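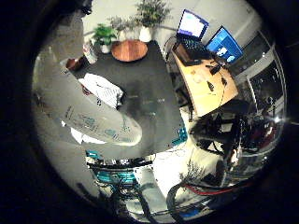 Was kostet ein Armplatz, was muss vorher da sein, wer zahlt was. Die Fragen kommen jedes Mal wieder, deshalb jetzt gesammelt. Gilt für Tischplätze mit einem Arm, also Sachen greifen, ablegen, Stoff falten. Größenordnung wie bei uns: dunkler Tisch, ein Tuch mit feinen Streifen, ein rundes Holztablett, Schreibtisch mit Laptop und Monitor gleich nebenan. Mehr Raum braucht es für den Anfang nicht. Wer eine ganze Linie plant, bitte direkt an Holger Amundsen wenden, die Liste unten passt dann nicht.

Stand: 17. Juli 2018. Preise netto, wenn nichts anderes dabeisteht.

Womit fange ich beim Budget an?
Mit der Aufgabe. Ein Satz, schriftlich. "Tuch vom Tisch nehmen und aufs Tablett legen" ist eine Aufgabe, "Automatisierung Labor" ist keine. Danach Tisch, Greifer, Arm, in der Reihenfolge. Die meisten Anträge kommen umgekehrt rein und gehen auch so wieder zurück.

Was gehört in den Antrag?
Arm, Greifer, Kamera, Rechner, Tisch, Strom, Schulung, Ersatzteile. Alles einzeln. Sammelposten "Zubehör" wird gestrichen, egal wie hoch.

Gibt es einen Richtwert für das Zubehör?
Für die Grundausstattung ohne Arm haben wir zuletzt 2.617 Euro angesetzt. Darin: Tisch, Kabel, Halterungen, Netzteil, Not-Halt, Leuchte. Kein Rechner. Kein Greifer. Wer den Tisch schon hat, zieht ihn ab und schreibt das auch hin.

Greifer: fertig kaufen oder selbst drucken?
Finger kann man drucken, den Antrieb bitte kaufen. Breite, runde Finger sind bei Stoff gutmütiger, spitze verhaken sich gern im Gewebe. Ein Satz Wechselfinger von Castance liegt bei 425 Euro, Lieferung dauert. Zwei Sätze bestellen, wenn es irgendwie geht.

Neu oder gebraucht?
Gebraucht geht, wenn ein Wartungsnachweis dabei ist und der Hersteller noch Teile liefert. Vor der Zusage beim Lieferanten anrufen, Mail reicht nicht. Villads Bergmann hat die Telefonliste und sagt auch, bei wem man sich den Anruf sparen kann.

Kaufen oder mieten?
Unter einem Jahr Laufzeit: mieten. Darüber rechnen. Vodbridge vermietet mit Wartung, Masanja ohne, die Angebote sehen auf den ersten Blick gleich aus und sind es nicht. Auf Seite zwei steht, wer den Rücktransport zahlt. Lesen.

Worauf achten, wenn wir uns einen Arm vor Ort ansehen?
Nicht auf die Vorführung. Gelenke und Anbauteile aus der Nähe anschauen. Kommt man an die Schrauben ran, ohne den halben Arm abzubauen? Sitzt die Halterung sauber? Was liegt offen? Zahnräder, die frei liegen, sammeln Fusseln, bei Stoffaufgaben also Reinigung einplanen, und zwar als Arbeitszeit. Etiketten fotografieren, Typenummern gleich mit.
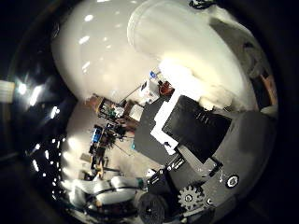 Gehäuse, Halterung mit Schraubköpfen und Zahnrad am Arm, dahinter Regale und Werkbänke.

Wie viel Platz müssen wir einrechnen?
Reichweite des Arms plus Abstand, siehe Datenblatt. Dazu die Ablage, und die wird immer vergessen. Kabel, Kisten, Werkzeug, Reserveteile, das füllt schneller ein Regal als man denkt. Regal also in den Antrag, neben dem Arbeitsbereich, nicht drin. Laufwege frei, Tür frei.

Brauchen wir einen eigenen Rechner?
Ja. Kein Dienstlaptop, auf dem nebenher noch Mails laufen. Zweiter Bildschirm lohnt sich, einer fürs Programm, einer fürs Kamerabild. Mit der IT vorher klären, ob der Rechner ins Netz darf. Das hat bei uns länger gedauert als die Lieferung vom Arm.

Welches Licht?
Gleichmäßig. Fenster neben dem Tisch heißt, dass die Kamera abends etwas anderes sieht als mittags. Rollo einplanen oder Leuchte. Glänzende Flächen über und hinter dem Tisch spiegeln, matte Farbe ist billiger als eine bessere Kamera.

Was wird am häufigsten vergessen?
Verlängerungen. Kabelbinder. Eine Unterlage, die nicht rutscht. Verbrauchsmaterial für die Übungen, also Tücher, und zwar mehrere gleiche, 20 Stück sind ein guter Start. Versand der Reparaturteile. Und die Schulung!

Wie viel Schulung?
Wir setzen 40 Stunden pro Person an, Inbetriebnahme inklusive. Mindestens zwei Leute anmelden. Bei nur einer Person steht der Arm im Urlaub still.

Und die laufenden Kosten?
Wartung, Finger, Kabel. Jährlich eintragen, nicht nur fürs erste Jahr. Kabel an bewegten Gelenken sind Verschleißteile, das glaubt einem die Buchhaltung erst beim zweiten Mal. Strom ist der kleinste Posten.

Wer prüft die Sicherheit?
Die Fachkraft im Haus, vor der Bestellung und noch mal vor dem ersten Einschalten. Risikobeurteilung gehört in die Akte. Ohne die gibt es keine Freigabe, auch nicht "nur zum Testen".

Bis wann muss der Antrag rein?
Für das laufende Jahr war im Mai Schluss. Nachträge gehen noch, solange Restmittel da sind, dann aber mit drei Angeboten. Für nächstes Jahr ab sofort, je früher desto besser, Lieferzeiten sind im Moment lang.

Wohin mit weiteren Fragen?
Technik und Angebote an Villads Bergmann, Geld und Fristen an Holger Amundsen. Bitte Aufgabe in einem Satz in den Bertreff. Vorlage für die Kostenaufstellung gibts auf Anfrage.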